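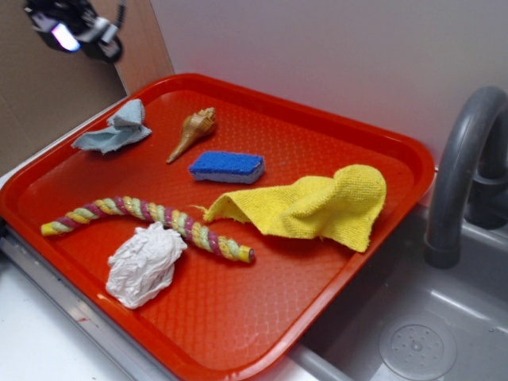 A touch tray set out with cloths, a sponge, a shell, a rope toy and crumpled paper

Touch Trays at Munanar Playroom: Your Questions

What is a touch tray?
A shallow tray with a handful of ordinary things on it, all chosen for how they feel. Children pick things up, squash them, stroke them, swap them about and tell us (often loudly!) what they think. We love it, and it's the part of the morning most families ask about.

Which ages is it for?
Our sessions are for children from 2 up, always with a grown-up sitting alongside. Older brothers and sisters are very welcome and tend to get just as absorbed.

What should I put on a tray at home?
Go for contrast. A fuzzy cloth next to a ridged shell is a lovely pairing, and a washing-up sponge gives you two textures in one. Rope toys from the pet aisle are brilliant for little fingers to trace -- buy a new one and keep it for the tray.

Does the tray itself matter?
More than you'd think! We like a raised rim, which keeps things from wandering off, and a bumpy floor is a bonus. Wing-sze Fang, who started our trays, runs her fingernails over the pattern to get everyone listening.

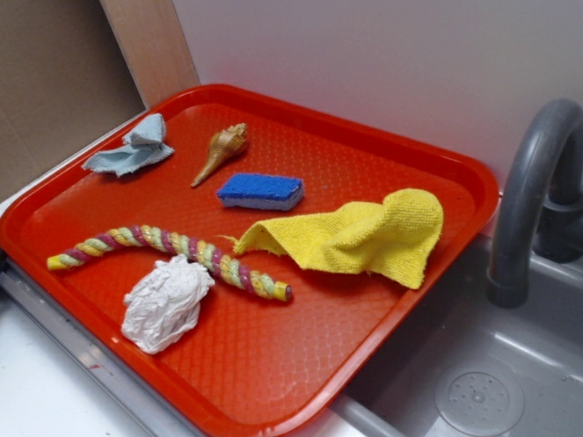

Wipe it down with warm soapy water afterwards and stand it on its edge to dry. Ours live on top of the fridge between sessions.

How many things is too many?
We once put out 11 and it was chaos. These days we keep it sparse and swap one or two things when interest fades.

Is the shell safe?
Check any shell for chips and sharp points first, and stay close. Small ones are a no for anyone who still puts things in their mouth. The same goes for paper, which gets soggy fast.

My child won't touch the fluffy cloth. Should I worry?
Please don't push it. Plenty of children start with one finger, or just watch. Let them hand it to you instead and talk about what you feel. 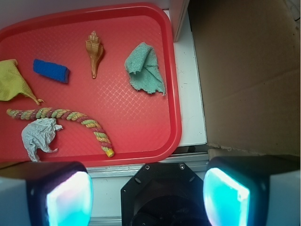

Some come round to it after a few goes and some never do, and both are fine by us.

How do you wash the cloths?
All together at 40, no softener, then on the line. Frayed bits get a trim if the threads are long.

Can I borrow a tray?
Yes! We have 26 in the Jornasari lending cupboard. Ask Reinhold Ostermann at the desk, and bring it back within a fortnight -- there's usually a queue by November.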